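Old bags get another round at Hallard swap shelf

The bag shelf at the Hallard Library is back for the spring, and it is fuller than it has ever been! Canvas totes, shoulder bags, backpacks, a couple of lovely old satchels: 329 of them came in during March alone, and every one is free to anybody who wants to carry it home.

The idea started in Miltovard, where the first shelf took up one corner of the reading room and has now passed on 3,573 bags. Hallard opened its own last year with four hooks and a borrowed table. This season it has the whole wall by the Plornetti Street entrance, and on opening morning 139 bags were gone before lunch.

Part of the fun is the mending table, open every afternoon until 5. Bring in a bag with a worn strap or a seam that's letting go and you can sit down with thread, wax and a good lamp and fix it up yourself. Canvas is the big favorite. It takes a needle well, it folds down to almost nothing, and a bag that looks hopeless in a heap can look terrific once it's stuffed with newspaper and the flaps are smoothed out. 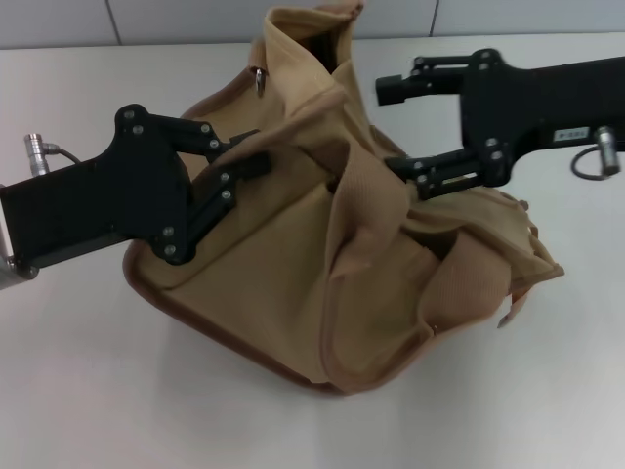 Anyone dropping off is asked to empty all the pockets first (keys turn up constantly) and to leave the bag unzipped or unbuckled so it can air out. Leather and nylon are fine too. Wheeled suitcases are too big for the shelf, but the Gavalas branch takes those at its back door.

The shelf is open whenever the library is, and new bags go out every morning at 10.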